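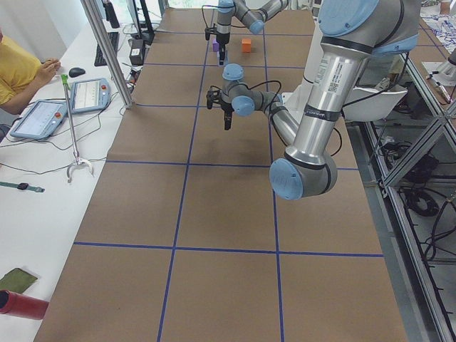 *Kraft paper top with a blue tape grid, full length of the table.*

# Lemska Table Cover Kit

Every long table begins life smooth and ends it looking like a cutting board. The Lemska kit puts a layer of brown kraft paper between your tabletop and the people who use it, then divides the paper into cells with blue tape so that "put it over there" finally means something.

**In the kit**

- Brown kraft paper, 30 inches wide, 700 inches on the roll
- Blue tape, two rolls
- Dultau smoothing card (a piece of stiff plastic, but a good one)
- Layout sheet with the grid spacing for long and short tables

**Laying it out**

Clean the table first. Crumbs under kraft paper feel like boulders. Roll the paper out from one end, smooth as you go, and fasten the edges underneath. Wider tables need a second strip, with the seam hidden under a run of tape.

Put the lengthwise lines down before the cross lines. Greer Mackay, who wrote the layout sheet, did it the other way once and would prefer not to discuss it.
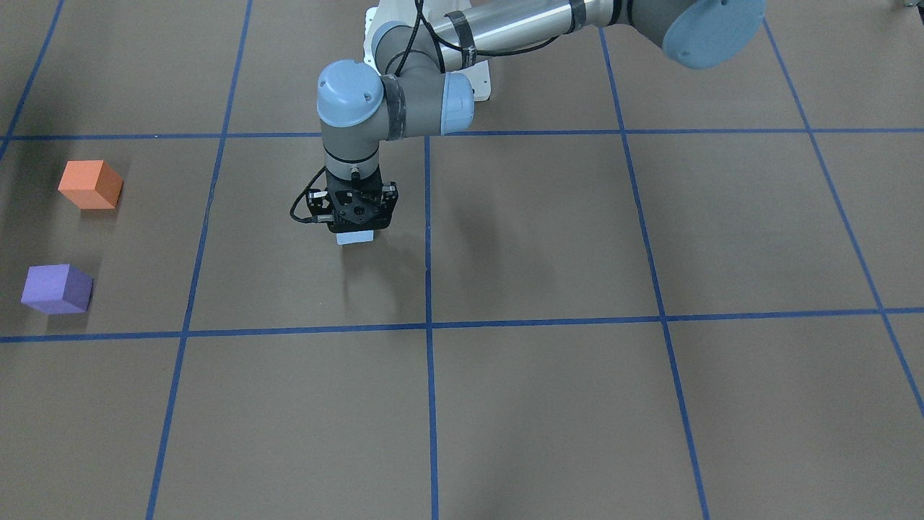 *Large cells, with a small pale block held over one of them.*

**Choosing a cell size**

Large cells suit most work with blocks, cubes and other small parts. Small cells look very scientific and use up tape at a shocking rate. If you can't decide, go large – you can always add a line later. Taking one away tends to bring some paper with it.

**Good to know**

The paper is uncoated, so coffee will win. Pencil shows up well on it, and so does everything else. Pens vary.

**Ordering**

| Item | Order no. |
|---|---|
| Full kit | 853 |
| Paper refill | 1129 |

Tape is also sold by itself, in blue. We are asked about other colors. Write to Ilham Ragab at the Kerr shop, who will tell you it comes in blue.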